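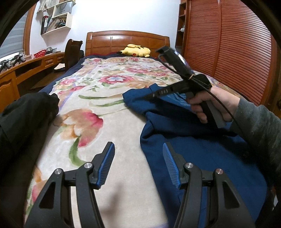
Loose Pivot Screws Halt Gripper Trials at Nirnport

6 Jun 2020 — Hlongwane has stopped all recording with its hand-held grippers after a finger linkage came apart during a garment-handling session in Nirnport. The operator was pinched on the thumb and needed no treatment. Work had been under way in private homes since April, mostly on beds and other soft surfaces.

The failure was traced to a pivot screw near the base of one contact pad. According to the company's fault report, the screw had backed out far enough to let the finger twist under load. The jaw then closed off-center, and the position sensor kept reporting a normal grip for 7 seconds before the software flagged an error.

An inspection of the remaining tools found the same looseness in six of them. Two more showed wear in the linkage holes and have been scrapped. The company logged 82 hours of use on the failed unit, well short of the interval at which the screws were due to be checked.

"The thread locker was applied to parts that still had machining oil on them," said Bogumił Wilczyńska, who runs hardware maintenance at the company's Wasau workshop. "It cured, but it did not hold. The squeeze cycle did the rest."

Cloth appears to have made the problem worse. Heavy or bunched fabric pulls on the fingers from the side, a load the linkage was tested for only briefly. Bench tests at Wasau used rigid blocks for most of the cycle count.

Grippers are being stripped, degreased and rebuilt with new screws. Each will carry a paint mark across the screw head so that any rotation shows up in a visual check before use. A software change will compare motor current with finger position and cut power when the two disagree.

Recordings made with the failed unit are under review — a twisted finger shifts the measured grip width, and the affected files may have to be dropped. Sessions planned for Visalwood are on hold until the rebuilt tools pass a side-load test.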